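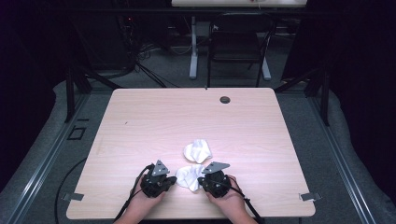 Photo: Womico / D. Machala

Ticket: cloth folding set, right gripper drops out during recording
Site: Brerkerthorpe, station 6
Opened by: Dušan Machala
Assigned to: Rostyslav Antoniuk
Status: open, monitoring

Reported 15th July. Two-cloth task, white cloths, both starting crumpled. Of 18 episodes in the batch, 4 failed the sync check on upload. In each one the right gripper's jaw width stays at its last value while the pose track keeps going. Left gripper is clean in all 18.

RA: Is the gap at the same point in every episode?

DM: No. Two are at first grasp, one is mid-fold, one is right before release. The longest is 14 frames. Operator did not notice anything at the time.

RA: Check the cable run first. The right cable goes diagonally over the table edge, and a long reach toward the far side can pull on it. Reseat at both ends, leave more slack, record 6 short episodes with full reach.

DM: Done. 5 clean, 1 with a gap of 3 frames. Better but not fixed.

RA: Swap the two cables and repeat. If the gap moves to the left gripper, it is the cable. If it stays on the right, pull the Rorkus logger output and attach it here.

DM: Swapped. Gap moved to the left on the second episode. Replaced that cable with a spare from the Hájek kit - no gaps in the next 14.

RA: Good. Mark the 4 bad episodes as excluded, do not interpolate. The model reads jaw width as an action, so a frozen value teaches it to hold when the operator let go. Re-record 4 with the same starting layout. Leaving this open until the next full batch passes.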